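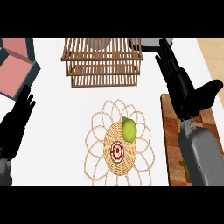 Kitchen Table Robotics — speaker notes
Cornberg student evening, 1 Dec 2020
Speaker: Bongani Motaung

Opening (2 minutes, do not go over)

Good evening. Say my name slowly. Say which course: second year project, robot manipulation, the team is called Drotent. Thank the Cerkholm group for going first, also if they run late.

Ask the room: who has tried to pick up a lime with a machine? Wait. Do not fill the silence.

What we were asked to do

The task from our course was to make a robot with two arms tidy a small kitchen table, all in simulation. We started in August with seven students. None of us had worked with hands that have fingers; before this we knew only simple grippers with two jaws.

Explain the word "episode" here, as the parents may not know it. One episode is one try, from the start position until the robot finishes or we stop it.

The lime

A lime looks easy. In our first version the fingers closed too early and pushed it off the tray, and then it rolled until it met something. We lost many evenings to this. Lorente, our mentor, told us to stop changing the grip and look at the friction values. She was right and the value was wrong in our file. Pause for the laugh, if there is one.

Show with my own hand: palm down first, then the thumb comes from the side.

Two arms

This part people ask about, so take time. Each arm has its own plan, and in the beginning the plans did not know about each other. The right arm went to the pot, the left arm went to the tray, and sometimes they both wanted the middle. Now one arm waits. It is slower but it is safe — we prefer slow.

Results

We ran 360 episodes for the final report. Failed ones: 31. Most of these happened near the drying rack, where the fingers catch between the slats. Say clearly that this is simulation only. A real table has crumbs and bad light.

If someone asks about the real robot: we have asked for lab time and we have no answer yet.

What I would do differently

Write the log from the first day. Agree on file names. Test the small objects before the big ones.

Close

Thank Lorente, thank the team by first name (list is on the back of the card). Questions. Repeat each question into the microphone before answering.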